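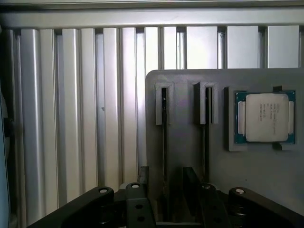
*Ticket 574 – Stenar fixture plate, CPU in nest*

**Status:** open, waiting on parts
**Site:** Drandlow, bench bay 2

Processor nest on the grey plate is tight on one side. Two operators reported it, same complaint – CPU goes in fine, then drags comming out. The slot holders to the left of it are OK, no complaints there.

Tried so far:

- blew out the nest and both long grooves, no change
- backed off the plate screws, re-squared to the extrusion, retorqued. Bit better for an hour
- swapped in a CPU from another tray – same drag

Counter says 1,371 cycles on this nest. Namard sheet says inspect at 1,000, so we're over. My fault, missed it in June.

Asked Öberg for a new nest, same colour if they have it. Dont file the old one down, I want to measure it first.

Update 3:40 pm – Öberg has one, no ship date yet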